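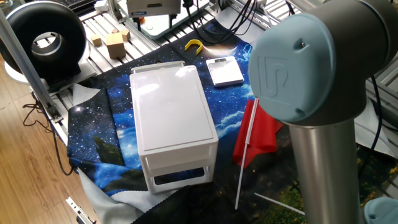 Search this wiki Go

Reading time: 3 min

Trasard border guard dispute

The Trasard border guard dispute is a long-running argument over who commands, pays and answers for the armed guard posts along the Trasard valley road. It takes in the district council at Trasard, the upland district of Sovik and the national interior ministry. Talks have opened and stalled several times. As of 2025-11-05 no final settlement had been signed.

Background

Trasard is a market town near the lower end of the valley. Sovik lies further up, close to the frontier. One paved road between them, 62 kilometres long, with a handful of tracks used by herders and, in bad years, by smugglers and armed gangs. Farms near the top of the road are far apart and hard to reach after dark.

The guard began as a local affair. Villages put up men for night watches and the council paid for fuel and radios. The ministry later took the watches over, gave them uniforms and rifles, and put them under a regional commander based well outside the valley. Local leaders said at the time that they had not been properly asked. The ministry's view was that armed men on a frontier could not be left under a town council.

Raids and public anger

Matters came to a head after a run of cattle raids above Sovik, in which 2 guard posts were overrun and one burned. More than 400 people left their homes for the lower valley, most staying with relatives or in the school buildings at Trasard. Some went back within weeks. Others stayed on through the winter and a few have never returned.

A protest march followed in November. Organisers put the crowd at 1,000, the police gave no figure. Marchers called for the regional commander to be removed and for the guard to be brought back under local control. The second demand had wide support in Sovik, rather less in Trasard, where traders worried about the cost.

The Schumacher report

The ministry ordered an inquiry, known as the Schumacher report after the hall where its hearings were held. It found that calls for help had gone unanswered on several nights, that radios at the upper posts were often out of use, and that guards had gone unpaid for long stretches. It stopped short of blaming the commander by name. Critics in Sovik called it weak. The bar association in the provincial capital said the findings were serious enough for the courts, though no case was brought.

Main recommendations:

- a single duty room at Trasard, staffed day and night
- pay to be sent direct to guards and not through the regional office
- a complaints desk open to the public
- a yearly report to both district councils

The duty room opened the following year. The complaints desk opened later, closed for lack of staff, then opened again with shorter hours. The yearly report has been publised twice.

Stutel proposals

The Stutel proposals, named after the village where they were drafted, would split the guard in two. Frontier posts stay with the ministry. Road posts go to a joint board of both districts, with its own budget and the power to dismiss officers. Sovik accepted this in principle. Trasard wanted a cap on its share of the costs. The ministry objected to the dismissal power and offered a right of "consultation" instead, which both councils turned down.

A revised draft dropped the cap but added a grant from the centre for the first few years. Still under discussion. The main sticking point is who would command the guard in an emergency, a term the draft does not define.

Present position

The guard remains under ministry command. Post numbers on the upper road are back to what they were before the raids — but two of the rebuilt posts are manned only in daylight. Raids have been fewer and smaller. Both sides claim the credit for that, and there is no agreed record of incidents to settle it.

Terms

Upper road: the stretch above Stutel. Lower road: Stutel down to Trasard. Older documents use "the line" for the whole of the road and its posts, and sometimes for the frontier itself, so earler figures for post numbers need to be read with care.

Contact us | Copyright, all contributors | Back to top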